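# About Plevico

We're a small shop that sets up and looks after two-arm robot tables. Liette Kowalchuk and Normand Bergeron started Plevico with one secondhand arm and a lot of patience, and there are 17 of us now. We love this work, and we'd like to show you how we keep one table going - the one we call Gill.

Cloth is Gill's daily job. Fabric never lands the same way twice, so it shows up a lazy joint or a worn finger faster than any test block we've tried!

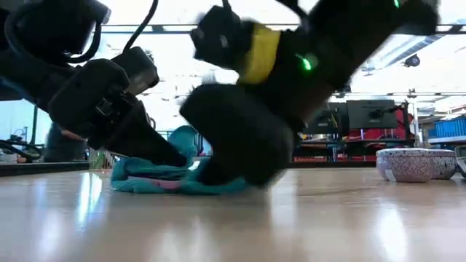

*Both grippers down on the teal cloth.*

## How Gill is put together

Everything hangs on the black rail frame. The arms bolt to opposite rails, and we square those rails before anything else gets touched. Then come the cables, and Thanakorn Intarasuk is wonderfully fussy about them. He leaves slack at every joint, runs each arm through its full reach by hand, and only then ties the bundles down (he has redone ours 3 times, and each time it got better).

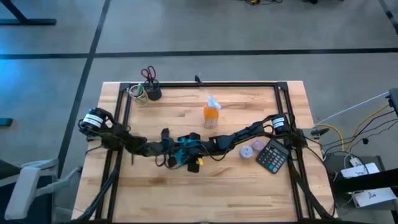 *Gill from overhead, one arm to each side rail.*

## Looking after it

Every morning somebody homes the arms, feels each motor base for play, and wipes the tabletop. Pouran Salehi wrote the checklist. It has 6 steps and fits on a card, and she'd like it to stay that way.

Fingers get the most attention. We look at the tips for chips and check that they close evenly, then we go straight to something soft or slippery. Soap and fleece together is a favorite.

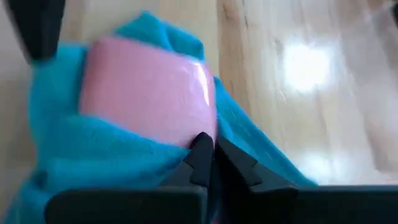
*Wrist camera view: pink soap bundled in turquoise cloth.*

When a joint starts to drift, we swap the whole segment and fix the old one at the bench. Colleen Bélanger runs that bench, and she keeps a notebook of every repair going back over three years. If you've ever heard a gearbox go from gritty to quiet, you know why she likes her job.
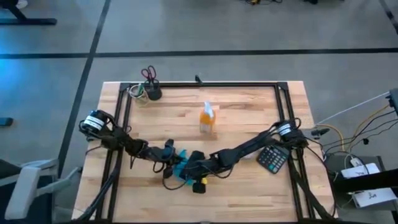

Those repair notes also feed Zesach, our in-house calibration routine, which we're rewriting this fall. The new version goes on Gill first, and in October we move it to Vurwood, our second table. Vurwood has longer arms and a stubborn left shoulder, so we're expecting some late lunches.

Want to talk rails, cables or grippers? Stop by the shop and ask for Liette.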